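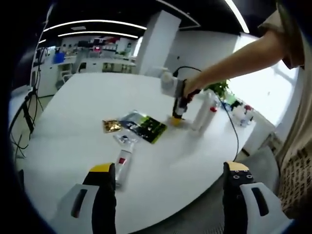

Two hand-held grippers at the table, yellow tips on the near one and a small yellow object under the other.

Home | News | Workshop | Interviews | Contact

Print this page | E-mail this page

I got to Firkia on a Wednesday expecting to sit in a meeting room, and instead I was handed a gripper before I had my coat off. "Squeeze it a few times," said the engineer who runs the comparison. "Everybody asks better questions after that."

She's been putting two sets of fingertips, the Pasitix and the Stunero, through the same 12 small items, over and over. I asked how the items got picked. "Whatever annoyed us!" she said. Shiny packets are on her list, and so are thin bags, tubes and bottles (the tall ones tip if you come in even slightly crooked).

So which tip is better? She laughed at that one. The Pasitix is softer and forgives a sloppy approach, and she likes it for anything round. "But give it a flat packet and it just kind of pets the thing," she said. The Stunero has a harder edge that gets underneath. It also wore down faster than she'd hoped, and she changed the first pair after 168 picks.

I wanted to know why people do this by hand when there's an arm two rooms over. Speed, mostly. She can get through 70 picks before lunch with a hand-held, and on the arm she'd be happy with 16. "With the arm you spend your morning on the arm," she said. "I want to spend it on the fingers."

The cable came up next, and I'm afraid I started it. Mine kept tugging at my wrist whenever I reached across the table. She's tried clipping it to her sleeve, and she's tried a longer one, which she hated even more. A wireless version from Zürcher is on order and should show up in October. She isn't counting on it, though. "Then I'll be complaining about batteries."

My own score was terrible, by the way. I could manage the bottle, but I dropped the flat package twice and then chased a tube clear across the table. She told me new people close too early, before the tips are all the way down, and I did a lot better once I slowed up.

Before I left I asked which pair she'd put on the arm tomorrow if she had to choose. She thought about it for a good while. "Stunero," she said, "and I'd order spares the same day."

Print this page | E-mail this page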